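Workshop notebook – October, Thursday, after lunch

Reading kit day! Quyên and I got the first full classroom box packed and it closes, lid and all, which last week I would have bet against. The trick was Hòa's: floor cushions go in flat with the covers off, picture books stand spine-up along the long side, and the teacher folder slides in last. Wernura school gets the first one.

Sponsor tally as of this morning: 19 kits paid for, 2 promised. Raffaele Monti rang from Civano to say his staff want to fund another and would like to come and pack it themselves. Yes please! I told him any afternoon except Friday.

Dictionaries. We have 92 on the bench, all checked for missing pages. Mỹ found one with the M section bound in twice and no N at all, so that stays here as a doorstop. The order for 200 more is with Lâm and they still haven't given us a ship date. Quyên to call again.

Tried the new book labels. The matte ones take pencil and crayon beautifully, so kids can write their own names in. The glossy ones smear. Dropping glossy. Mỹ cut a rounded corner on a few and they stopped peeling when I rubbed them with a sleeve – do all of them that way.

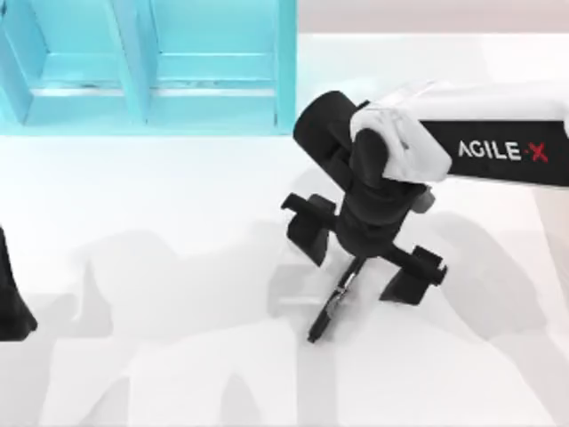 Ingegerd came by with the draft teacher cards and I love them. One activity per card, big type, nothing that needs a printer. She read the rhyming one out loud and we all ended up playing it for far too long. Small fixes: card four says "mat" where it means "easel", and the counting game needs a version for really big classes (Vonton has one teacher for both early grades).

Easel hinge still squeaks. Hòa thinks wax, I think the screw is too long. Will try the shorter screw first.

To do
Shorter screws, box of
Round the label corners
Thank-you note to Raffaele's crew, with the packing list
Ask Wernura which door the van should use
More tape!! We are on the last roll again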